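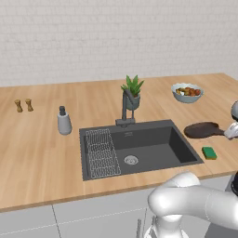
Third shirts cost too much and come out too often

Plallard released its third shirt in October, two months after the home and away shirts went on sale. It is gray with a thin orange stripe down each side. The club has never worn either color. It costs the same as the home shirt, and by the end of the season it will have been worn in maybe four matches.

I have held a season ticket at Plallard for a long time and I buy a shirt most years. I do not think clubs should stop selling them. A club our size needs the money. The club says it sold almost 4,000 shirts last season, and 600 of those were the third shirt. That is a small share for something that needs its own design, its own launch and its own rack in the store.

The usual argument is that a third shirt is needed for color clashes. We play in green. The away shirt is white. I went through last season's fixtures and could not find one opponent who clashed with both. Romevmont wear green and white hoops, which is the closest case, and we wore the away shirt there with dark shorts and the referee had no complaint.

Walid Tannous, who runs the supporters' newsletter, takes the other side. He says younger fans like the third shirt best because it looks less like a football shirt, and they wear it to school and on weekends. He may be right about that. My answer is that the club could sell them a jacket or a sweatshirt and leave the playing kit alone.

Price is the bigger problem for parents. Children grow out of a shirt in a year anyway. With three new designs every summer, last year's shirt looks old by the first home game, and kids notice that sort of thing. Zonska changed to a two-year cycle a while back. The home shirt is new one season and the away shirt the next. Their crowds are smaller than ours, with 2,000 on a good day, and they still sell out of the home shirt before winter.

Our deal with Kaufmann, who make the kit, has one more season to run. When it is renewed, I would like the club to ask for a two-year home shirt and no third shirt unless the league requires one. Till Frerichs has put a letter together saying this and 325 season ticket holders have signed it. It is on the table by the turnstiles at the north end before every home game, until kickoff.

Contact | Copyright, all rights reserved | Back to top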